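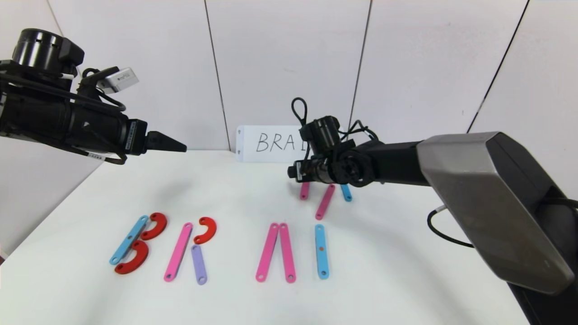

The City of Wetley requires anyone who is paid to influence a city decision to register as a lobbyist. The rules are in Chapter 23 of the city code, and they apply to staff, contractors and outside firms alike. The chapter is made of short parts that have to be read together. One section defines lobbying, another defines a covered official, and a third lists the exceptions. Most of the questions we get come from people who have read only one of the three.

Last updated 2025-06-26

Who has to register?

You have to register if you are paid to contact a covered official in order to influence a decision, and your paid time on that work reaches 40 hours in a calendar quarter. Time spent preparing for a meeting counts. So does time spent drafting letters that someone else signs. Travel does not count.

If you work for a firm that lobbies for clients, the firm registers once and lists each person who does the work. The hours are added together for the whole firm, so two people at 20 hours each will put it over the line.

Who is a covered official?

The mayor, members of the city council, their paid office staff, department heads, deputy department heads, and members of the Planning Commission and the Utilities Board. Employees who answer the public counter are not covered officials. Neither are school district employees, because the district is a separate body with its own rules.

A person stays on the list until the last day of service. Someone who has been elected but not yet sworn in is treated as a covered official from the day the vote is certified.

I am a resident and I want to talk to my council member. Do I need to do anything?

No. Nobody has to register to speak for themselves. You can call, write, visit the office or speak at a public hearing as often as you like. The same goes for unpaid members of a neighborhood group, even when the group has taken a position.

Does testifying at a public hearing count as lobbying?

No, and the time does not go toward the 40 hours. A private meeting with a covered official on the same subject does count, even if it takes place in the hallway right after the hearing. If you speak at a hearing on behalf of a client, you must say who the client is when you give your name.

We are bidding on a city contract. Is our sales staff lobbying?

Answering a published request for bids is exempt, along with any questions sent through the purchasing office while the request is open. Contact outside that channel is not exempt. If a sales representative calls a council office to ask that a contract be written in a certain way, or that the request be delayed, that is lobbying.

Note that the purchasing rules also have a quiet period, during which bidders may not contact council offices at all. Registering as a lobbyist does not get you around it.

How much does it cost?

The annual fee is $325 for each firm or self-employed lobbyist. An employer who lobbies only through its own staff pays the same amount. Nonprofit groups pay nothing but still have to file. The fee is not prorated, so a registration made in November costs the same as one made in January.

When is the deadline?

You have 30 days from the date you reach the hour threshold. Registrations run by calendar year and must be renewed each January. If your work for a client ends in the middle of the year, file a termination notice. Otherwise we will go on expecting quarterly reports from you, and the late penalties will run.

What goes in a quarterly report?

Each report lists:

The client or employer
The decision you tried to influence, with a file number if there is one
The offices you contacted
The amount you were paid, within the ranges printed on the form
Any gift, meal or ticket given to a covered official, whatever the value

You do not need to list every call or email. You do need to name the decision clearly. "Zoning matters" will be sent back to you. "Rezoning request for the Langlois Street lots" is fine.

I had no activity this quarter. Do I still file?

Yes. Check the box for no activity and sign the form.

Can I give a covered official a meal or a gift?

Registered lobbyists may not give a covered official anything worth more than $23 in a calendar year. That is a yearly total, not a limit per item. Food served at an event open to the public is left out of the total — a plated dinner with a guest list is not. Splitting a gift among several clients does not raise the limit.

I used to work for the city. When can I lobby?

A former covered official must wait one year after leaving before being paid to lobby the office or board where he or she served. Other city offices are open to you right away, provided you register. The waiting period does not stop you from taking a job with a company that lobbies. It applies to the contacts themselves, and also to giving paid advice on who in your old office should be contacted and when.

Former employees who were not covered officials have no waiting period under this chapter, although their employment agreement may have its own terms.

Are the reports public?

Yes. Registrations and reports are posted on the city website after they are reviewed. Home addresses, phone numbers and signatures are removed first. Paper copies can be read at the clerk's office in the Grillow Building during business hours.

How do I file?

Use the Prakel online filing system. You will need to create an account the first time, and it must be in the name of the person who signs the reports. Accounts cannot be shared. If you are filing for a firm, add the other people under "Listed individuals" — they do not need accounts of their own.

Paper forms are accepted if you cannot use the online system. Email attachments are not.

I made a mistake on a report. What should I do?

File an amended report as soon as you notice. There is no charge. Amendments made before we contact you are not treated as violations. Both versions stay on the website, with the later one marked as the current report.

What are the penalties?

A late report costs $30 for each business day until it arrives. Failing to register, or leaving out a client on purpose, goes to the city attorney and can lead to a ban on lobbying for up to two years.

How do I report someone who may be breaking the rules?

Send a written complaint to the clerk's office. Include dates and the names of the people involved, as far as you know them. You may leave your own name off, but we will not be able to ask you for more details or tell you how the matter ended.

Who can answer a question about my own case?

Contact Ileana Toma, Filing Officer, at the clerk's office. She can tell you how the chapter has been applied in the past. For an answer you can rely on if a complaint is filed later, ask for a written opinion from the city attorney. The request form is on the same page as the registration form.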